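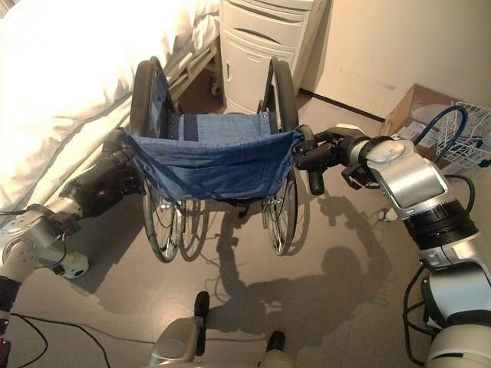 Pièce jointe 1 – le fauteuil vu de l'arrière, toile du dossier détendue.

Ticket 143 – Fauteuil roulant manuel pliant, dossier affaissé
Ouvert le lundi 3 octobre 2022
Matériel : fauteuil manuel pliant, dossier et assise en toile bleue
Emplacement : chambre 12
Priorité demandée : haute
Priorité retenue : normale, à revoir
État : en attente de pièce

Signalement d'origine
« Le fauteuil tire à gauche et le dossier est mort. Merci de remplacer le fauteuil. »

Première réponse de l'atelier
Deux problèmes dans une seule phrase, et la solution déjà choisie. Je veux bien, mais un dossier qui creuse ne fait pas dévier un fauteuil, ou alors il faut m'expliquer comment. On sépare les deux. Pour la toile, la photo suffit : elle pend entre les montants. Pour la déviation, une photo ne me dira rien, il faut que quelqu'un le fasse rouler.
Merci de vérifier, fauteuil vide puis occupé :
- pression des deux pneus arrière, à la jauge et pas au pouce ;
- jeu latéral des grandes roues, en tirant sur la jante ;
- cheveux et fils dans les axes des petites roues avant ;
- croisillon ouvert à fond, assise bien descendue des deux côtés.

Retour du service
Pneus contrôlés « visuellement, corrects ». Petites roues nettoyées. Le fauteuil tire toujours. Le service maintient que c'est le dossier, parce que la personne assise se penche.

Atelier
« Visuellement » ne compte pas. J'ai déjà clos trois tickets avec des pneus visuellement corrects. Pour la personne qui se penche, c'est possible, je ne l'exclus pas, mais dans ce cas le fauteuil vide devrait rouler droit. Roule-t-il droit à vide, oui ou non ? La question était dans mon premier message.

Retour du service
À vide : il tire aussi, un peu moins.

Atelier
Donc ce n'est pas seulement le dossier. Je passe.

Constat sur place
Pneu gauche nettement moins gonflé que le droit. Les deux remis à la valeur inscrite sur le flanc. Essai dans le couloir, à vide : droit. Essai occupé, sur la même longueur : droit aussi, à ce que j'ai pu en juger, le sol du couloir n'étant pas un marbre de contrôle. Je ne sais pas encore si la chambre à air fuit ou si personne ne l'avait regonflée depuis longtemps. Je laisse le point ouvert. Recontrôle à la jauge dans quelques jours, et si le gauche a baissé seul, on change la chambre.
Croisillon : rien à signaler. Poignées de poussée : elles ne tournent pas sur le tube, contrairement à ce qu'on m'avait dit de vive voix.

Toile du dossier
Fatiguée, c'est indiscutable. Pas de sangles de réglage, donc rien à retendre. La fiche Vondmont promet une toile « indéformable », mot que je lis avec prudence depuis que j'en ai démonté. Deux devis :
- Vondmont, toile seule : 54 euros, visserie non comprise ;
- Ratbridge, toile « universelle » : moins chère, mais la largeur entre montants n'est pas indiquée. Universelle pour qui ?
J'ai demandé la cote à Ratbridge. Réponse reçue : le catalogue. La cote n'y est pas.
Commande passée chez Vondmont. Remplacement du fauteuil complet refusé, le châssis est sain.

Question du service
Peut-on mettre un coussin dans le dos en attendant ?

Atelier
Oui, si le coussin est fixé et si l'ergothérapeute est d'accord. Un coussin glissé là au hasard avance l'assise et déplace le problème – je ne le validerai pas par ticket. Pour les transferts depuis le lit, freins serrés, comme d'habitude. Ne pas nouer la toile ni la raccourcir avec des épingles, on me l'a déjà fait.

Reste à faire
- recontrôle pression pneu gauche ;
- pose de la toile à réception ;
- essai occupé après pose, avant clôture.
Merci de ne pas clore le ticket à ma place.

Imprimer ce ticket | Envoyer par e-mail
Contact atelier | © Govorik, suivi du matériel | Haut de page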